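3.2 Color and the sorting of everyday tableware

The first part of the study asked how people name the color of objects they handle daily. Most work on color naming uses flat printed chips viewed under a standard lamp. Chips are easy to control, but they have no inside or outside, no shine and no use. Ladefoged and the smaller town of Udville were chosen as sites because residents of both grow up speaking the same dialect, and we wanted to keep differences in vocabulary small. Participants were asked to name a color in their own words, with no list to choose from. They could give more than one word, and many did.

Names for strongly colored items varied more than names for pale ones. A participant who called a bowl "pink" at first glance would often change to "magenta" or "dark pink" after looking at the wall and then at the rim. We recorded the first answer and the last answer separately. Earlier work by Fung treated the first answer as the true one and dropped the rest. We kept both, as the change itself is of interest.
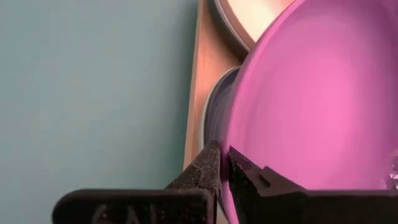

First answers were shorter and used more common words. Last answers were longer, and more likely to include a word for lightness or depth. The pattern was the same in both towns. Age made little difference, apart from the oldest group in Udville, who tended to stay with their first word and said so when asked. In total, 3000 naming responses were collected over 16 sessions, all of them held in August in rooms with north-facing windows. Sessions began at 9 in the morning and stopped before the light changed in the late afternoon.

Two coders, working apart, grouped the responses by main color word. Where they disagreed, the response was set aside and coded again by Ka-ming Tsai, who had not attended the sessions. Compound names such as "wine red" were grouped under the second word. Names taken from food or plants were kept in a group of their own, even when the meaning was plain. The coding sheet was prepared in Mindlow, and the Brototix package was used for the later counts. A response given in a whisper or changed in the middle of a word was coded by its final form.
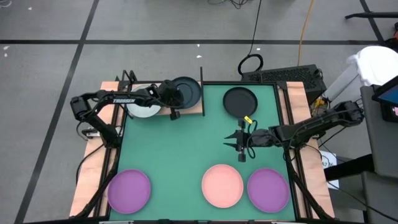 Pairs of items raised a separate question. When two pieces are seen together, people tend to name the second in terms of the first, so that a mid-gray cup becomes "the dark one" beside a cream cup and "the light one" beside a black cup. Kwan-ho Fung called this borrowed contrast, and we keep his term. The effect should be weakest where the two colors are already far apart. A white plate leaning beside a dark navy one, as in Figure 4, is such a case: the navy is dark enough that some people will call it black, and the white next to it gives them no reason to look for the blue. We therefore expected plain light and dark words to replace color words for pairs of this type, and this was the result in both towns.

For pairs closer in color, the answers were less settled. Of the 700 responses to close pairs, most used a color word for both items, and the comparison came in only as an added remark ("a bit greener," "more washed out"). Participants who owned similar dishes at home were quicker to answer but no more consistent. Several gave the name under which they had bought the set, and these responses were kept in the data with a note.

Figure 4. White plate and dark navy plate standing side by side on a narrow wooden shelf.

The second part of the study, reported in the next section, repeats the pair task with spoken instructions in place of open naming.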